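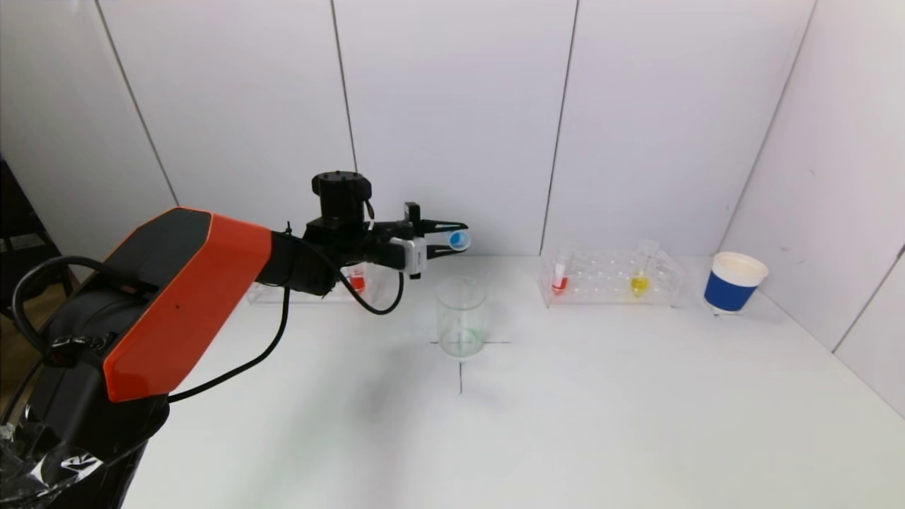 Can a robot do your chores yet? Bench cleanup edition

July 2022, posted by pulo_panya

We use cookies to keep you logged in and to remember your settings. By continuing to browse you agree to our cookie policy.

pulo_panya
OK so I've been reading this board for ages and everybody here either thinks we'll have robot butlers by spring or that the whole field is smoke. I want to talk about small boring jobs. Tube racks, a beaker, little caps, a paper cup that somebody has to throw out. At our shop (Phromma, we mix colorants for glazes) that kind of tidying eats the last part of every shift. In April I wrote down how long it took me and it came to 19 minutes a day. Could an arm do it? I say it's closer than folks think!

drendoreck_bernd
Picking up a cap, sure. Look how little there is to hold on to though, two fingers on something that small and you're maybe a hair from losing it. Now put it on a tube and turn it without crossing the thread. That's where I stop believing.

carleen_p
I'm with Panya on this one. My dishwasher is a machine that does a chore and I have never once asked it to have feelings about the thread on a cap. If it only put things back in the racks I'd be thrilled.

drendoreck_bernd
Your dishwasher doesn't have to find the dishes, Carleen. You load it! The loading is the chore.

carleen_p
Fine, that one stung a bit :)

kanokwan_r
I worry more about the clear stuff. Clear racks, clear beaker, white table, white wall. We tried a depth camera on glassware at my old job and it saw right through half of it. Got 20 tries at a beaker and it closed on air for most of them. Maybe newer ones do better, I left before we got that far.

pulo_panya
@kanokwan_r did you try marks on the table? With a cross drawn under the beaker you at least know where the thing is supposed to be standing.

kanokwan_r
We did not. That would help for putting things down in the same place. It wouldn't help me in my kitchen, where nothing has stood in the same place since I moved in.

pichit_s
Can we talk about cables. I ran pick and place for 3 years and I never had a bad day from the gripper, it was always a cable swinging low and catching something. One good loop over an open tube of red and you've got a whole new chore.

drendoreck_bernd
Pichit gets it. Also price. My boss at Drendoreck would ask why he can't just pay you for the 19 minutes.

pulo_panya
Because I'd like to go home, Bernd - you can tell him that from me. Anyway I'm going to ask for a trial on the racks only, caps later. Will post how it goes.

pichit_s
Tie the cables up first.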